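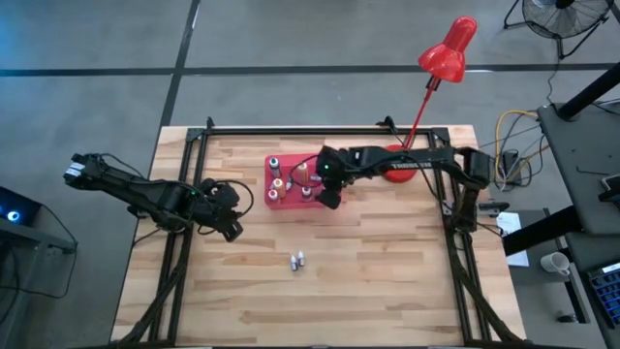
Issue 7

Flalton Community Help > Schools and Clubs > Robotics

Setting a fair bottle-sorting task for a two-arm student project

Posted by Nirnbridge Robotics Club

Our senior students are preparing an entry for the Onau student challenge in August. The task requires two arms to place small bottles upright in a slotted tray. The students have programmed each arm separately and now wish to run both together. We seek advice on two matters: how the starting positions of the bottles should be set between attempts, and whether one arm should be permitted to wait while the other works over the tray. The entry form asks for 20 recorded attempts and a written method. Our draft method is 2000 words and does not yet address either matter.
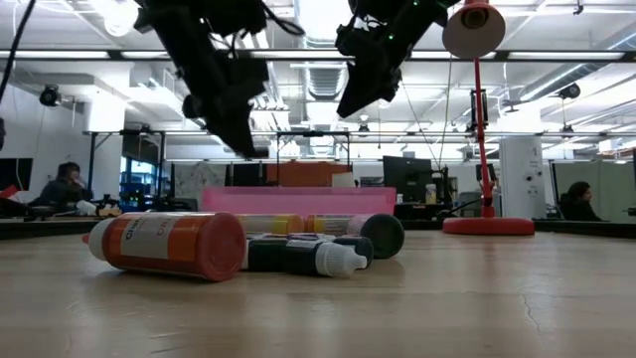
2 min read

Replies

Muriithi College Technology Department

Starting positions should be decided before any attempt is made, and recorded on a printed sheet. Our students draw positions by lot and mark them on a paper template, which is removed before the arms are started. Bottles lying on their sides should be treated as a separate category from bottles standing upright, as the approach angle of the gripper differs and the results should not be combined in one table. Where bottles lie against one another, the method should state this as well.

Waiting is acceptable in our view, provided the rule is written down. We ask students to define a shared zone over the container and to permit one arm in it at a time. Attempts take longer under this rule. Students should also record every attempt in which an operator intervenes, including those stopped early.

flalton_parent

Check the entry form again, I believe there is a limit on length. Ours was returned last year for being over.

Onau Regional Library Makerspace

We concur with the college regarding the shared zone. It is further suggested that the lamp and any other fixed item on the table be included in the layout drawing, with its distance from the tray. A judge attempting to repeat the work will require this. Bottle colours and cap sizes should be listed in an appendix.

Thread status: open to further replies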